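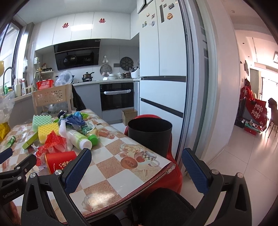 Slide 1. Gripper open over the kitchen table, blue pads on the inside of the jaws.

October
Posted by the Sadowski workshop bench
14 shares | 3 comments

Speaker notes, Bollport evening session, "Keeping one gripper happy"

Hi everybody, thanks for coming out. (Wait for the door to close, it squeaks.) I look after the hand-held grippers at our shop, and tonight I'm going to talk about one of them, start to finish: how I set it up, how I clean it, and what I do when it goes bad on me. I've had this kind of job on my bench so many times that I dream in tiny screws!

Start with the pads. They're the part that touches everything, so they get the most care. Damp cloth first, then a dry one, and go with the texture so you don't push lint down into it. I used to use a strong cleaner and I stopped, because the pads on my first unit went slick and I had to replace the pair. Always change both. One new pad and one old pad will twist whatever you pick up, and you'll spend your whole afternoon blaming the software.

(Pass the old pads around here. Ask for them back.)

Next, closing. Shut the jaws slowly on a strip of plain paper and tug. It should hold the same at the tip and at the base. If it slides out at the tip, your jaws aren't parallel and you go back to the joints. I write all of this down in Brudeo, which is the little logging sheet we made for ourselves. Every close gets counted. The unit I'm using for the numbers tonight was at 1869 closes when I first felt play in the left jaw, and at 2907 when I finally gave up and took it apart. I should have done it at 1869. Please learn from me on that one.

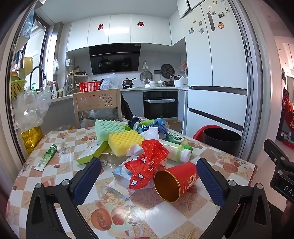 Play in the joints is my favorite fault, if you can have one, since you can find it with your fingers. Hold the handle, pinch one jaw, wiggle. If it clicks, look at the screws. You've got those round silver ones at the joints, four on each jaw, and I go around them with the small Grimholm driver, a bit at a time, then around again. Don't crank one all the way down and move on to the next! After that I want a soft thing to close on, and a paper cup is great for it. Look at the red one between the jaws, lying on its side with the open mouth toward us. Cups show a bad jaw really well: when one side leads, the cup rolls or gets a dent on that side only. Close, open, look at the cup, back to the driver if you need to.

(If somebody asks about thread locker: yes, a tiny drop, and keep it away from the pads. I've glued one shut. Tell the story if there's time.)

Cameras and mounts, quick. Check that nothing wobbles, wipe the lens, take one short test clip and watch it before you do anything long. I skip this maybe once a year and every time I'm sorry.

Storage: jaws a little open, pads not touching, handle down in the box. Spare screws live in a labeled bag taped to the lid. We keep 3 sets.

Okay, questions. The driver and the paper strips are on the side table, come up and try the tug test yourself. Leave the lid bag where it is, please, I just refilled it.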